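Visit notes: Geridel demo rooms, December

Coralie Merrick and I went to the Geridel site to see robots doing bedroom and laundry work. Our Hapeta guest houses have 348 beds, and the equipment plan for next year has one open line, for linen and laundry help. We had three quotes on paper and wanted to see the hardware first.

We started with the hands. Brernarero sells them apart from the arms, which makes them a separate budget item. Fingertip pads are listed as wear parts at $15 each.

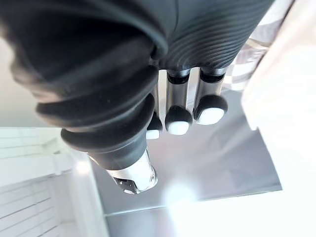

Segmented thumb, metal finger shafts and white fingertip pads.

Coralie asked about spares. The sales office recommends a set per hand, and lead time is nine weeks. I would order spares with the first unit – waiting nine weeks for a fingertip would be hard to explain to our site managers.

After that we moved on to laundry handling. 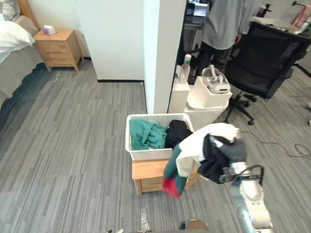
Several garments held in one grip at the laundry basket.

Fluvby quotes the service contract at $2,844 a year per unit, parts excluded. Training is one day and is included. Software updates are free for the first year, and we did not get a price for the second.

The bedroom matters most for us. Our rooms are smaller and the beds stand closer to the wall, so we need floor clearances in writing before we pick a trial site.

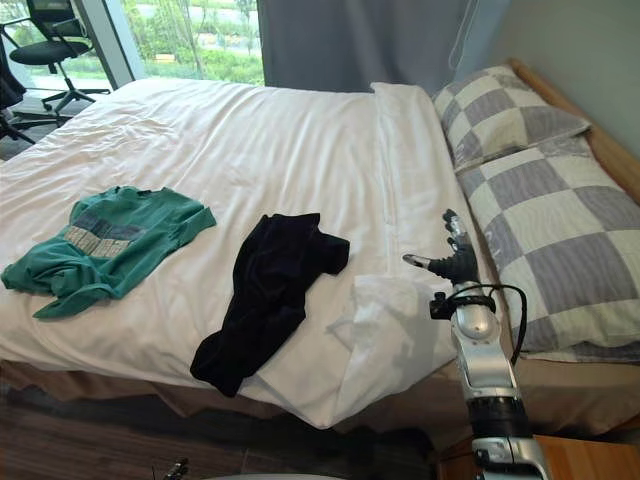 One hand over the folded bedding, with a green T-shirt and a black garment on the duvet.

We also asked about carpet. Most of our rooms have it, and two of the older houses have raised door strips. Geridel will send the figures for both.

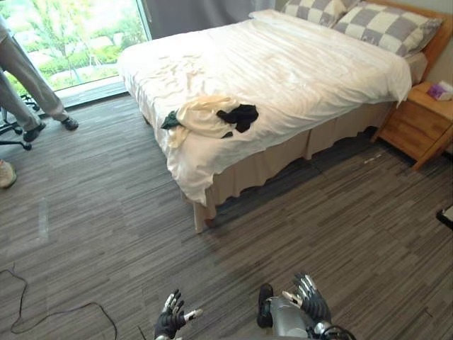
Both hands in front of the bed, clothing near the corner of the duvet.

My proposal is to budget for one unit on a lease, with the service contract and spare pads, and leave purchase for the following year. Coralie will ask Fluvby for a lease price and the second-year software cost. The other two quotes stay open until we have both.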